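Stop tidying into bags

Most clutter in a small flat arrives in a bag and stays in it. Mine in Trerton is no different, and I think the habit is worth breaking.

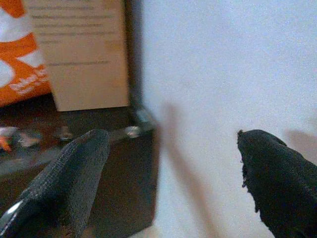

A bag set down by the door feels like a job done. It gets moved to the side table - then it stays until April.

1. Empty the bag the day it comes in. An orange and white tote with striped fabric still in the top is unfinished work.

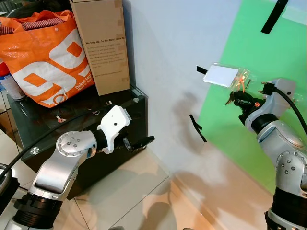

2. Deal with the box as well. Tall cardboard beside a full bag soon looks like furniture.

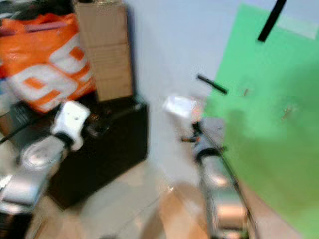
3. Keep up to 6 bags and let the rest go. I had 40. Storage shops will sell you a basket for them, but a bare tabletop costs nothing.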